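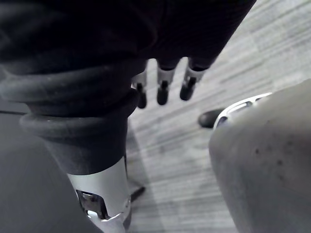

*Poignet droit, soufflet noir et doigts*

**Ticket 187, Wamis** – 13 janvier, ouvert

Bras droit lent au réveil. Relancé, idem.
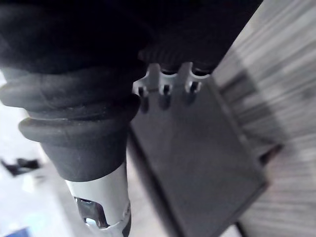
## Côté équipe

Depuis le robot on range moins, on surveille plus. Presque 44 arrêts notés, persone n'a le temps de les lire.

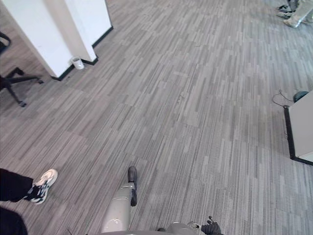
Demande à Sowa : qui appuie sur stop quand le référent mange ? Zone à tracer au sol svp, baskets et pied du robot trop proches, et le cable fin près du meuble blanc à fixer.

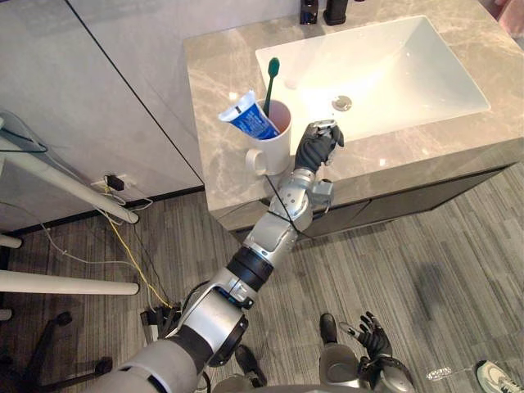
*Main ouverte devant la vasque*

Reste à voir avec Nandance.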